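Search this site
Enter keyword
Go

Frequently Asked Questions: Private Dining and Group Bookings at Flernska

The following information is provided for guests who are considering a group meal or a private function at the Flernska restaurant in Pelum. Guests are asked to read it before submitting an enquiry, as most points of detail are covered below.

What is regarded as a group booking?

Any party of nine or more is treated as a group booking and is subject to the terms on this page. Parties of eight or fewer may reserve a table in the usual way, online or by telephone, and may order from the full menu on arrival.

Which rooms are available?

The restaurant has two private rooms. The Robles Room is on the ground floor, next to the main dining room, and is suited to family meals and smaller business lunches. The Vokunberg Room occupies the whole of the first floor and may be reserved for up to 100 guests seated, with its own bar and cloakroom. The main dining room is not available for exclusive hire on Fridays or Saturdays.

How far in advance should a booking be made?

The Robles Room can often be offered at two weeks' notice. Enquiries for the Vokunberg Room should be made at least six weeks ahead, and considerably earlier for dates in December. A date may be held without charge for five days, after which it will be released unless a deposit has been received.

Is a deposit required?

Yes. The deposit for the Robles Room is £100. For the Vokunberg Room it is one quarter of the agreed minimum spend. Deposits are deducted in full from the final bill and may be paid by card or bank transfer.

Is there a minimum spend?

No minimum spend applies to the Robles Room at lunchtime. In the evening the figure depends on the day of the week and will be stated in the written quotation. Exclusive use of the Vokunberg Room on a Saturday evening carries a minimum spend of £4,000, including food, drink and VAT. Service is not counted towards the minimum.

What menus are offered to groups?

Groups choose from one of three set menus, each with a choice of three starters, three main courses and three desserts. A finger buffet is available in the Vokunberg Room only. Menus change with the season, and the dishes shown at the time of enquiry may not be those served on the day. A member of the events team will confirm the final menu four weeks before the function.

A pre-order is required from all parties of more than twelve. The form should be returned by noon on the Wednesday of the week before the booking. Changes received after that time will be met where the kitchen is able to do so.

Can dietary requirements be catered for?

Vegetarian, vegan and gluten-free dishes are included on every set menu. Allergies must be stated on the pre-order form against the name of the guest concerned. All dishes are prepared in a single kitchen where nuts, milk, eggs, wheat and shellfish are in regular use, and the restaurant cannot guarantee that any dish is entirely free from traces of these.

May we bring our own flowers and decorations?

Flowers, place cards and table runners are welcome in both rooms. The organiser may have access from one hour before the booked arrival time, or from 10 am where the room has not been let for the morning. Confetti, glitter and naked flames are not permitted. Nothing may be fixed to the walls or woodwork.

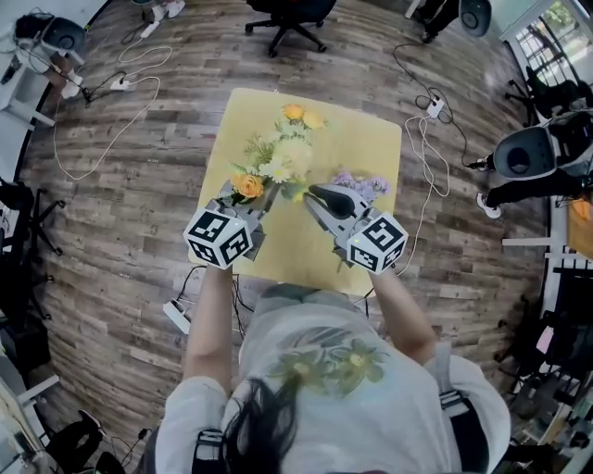

An orange rose in a table bouquet.

Flowers may be delivered on the morning of the function, clearly marked with the name of the booking. The restaurant does not supply vases for private arrangements, and any containers left behind will be kept for seven days.

May we bring our own cake or wine?

A celebration cake may be brought in and will be cut and served at no charge. Please provide a list of its ingredients. Wine and champagne may be brought by prior agreement, subject to a corkage charge per bottle. Spirits and beer may not be brought on to the premises.

Is music permitted?

Background music may be played in the Vokunberg Room through the house system. Live performers must be approved in advance and must finish by 11 pm under the terms of the premises licence.

Is a service charge added?

A discretionary service charge of 12.5 per cent is added to all group bills. It is shared among the staff on duty, including those in the kitchen.

What happens if we need to cancel?

Deposits are refunded in full where notice is given in writing at least 21 days before the function. With less notice the deposit is retained, although it may be moved once to another date within six months. Final numbers must be confirmed three working days beforehand, and this will be the number charged.

Are the rooms accessible?

The Robles Room and the ground-floor lavatories have level access from the street. The Vokunberg Room is reached by stairs or by a lift, which takes one wheelchair user and one companion at a time. Assistance dogs are welcome throughout.

Flernska, Pelum | Contact the events team | Terms of booking | Copyright Flernska. All rights reserved. | Back to top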